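Nonprofit Funding, Unit 5: Restricted Gifts and Public Statements
Handout, 11/12/19

A restricted gift may be spent only on the purpose the donor names. An unrestricted gift goes wherever the board decides. Most disputes start with the second kind.

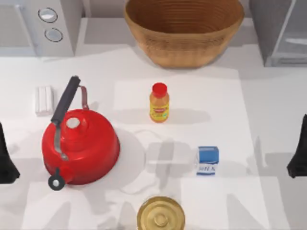
Kettle, juice and milk on a white countertop.

Case: Bremside gave $200 to each of 50 local charities. In July, donors learned that 2 of them had passed money on to Nillau, an advocacy group.
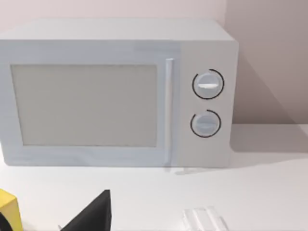 Bremside then put out a statement calling the sum small. Note that the statement gives no total. Read it again before you answer the worksheet.

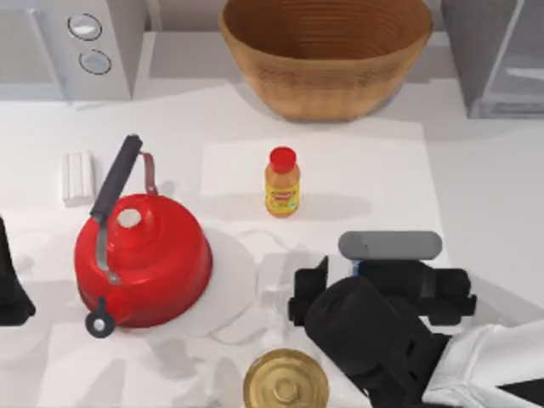
Areti Chrysikopoulos objected that size doesn't matter if donors were never told.

Keep two issues apart: was the transfer allowed, and was it disclosed?
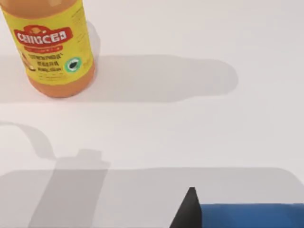
To Gerasimos Papadakis, disclosure after the fact still counts, provided the gift was unrestricted.

Reading for next time: Kontogiannis, chapter 5.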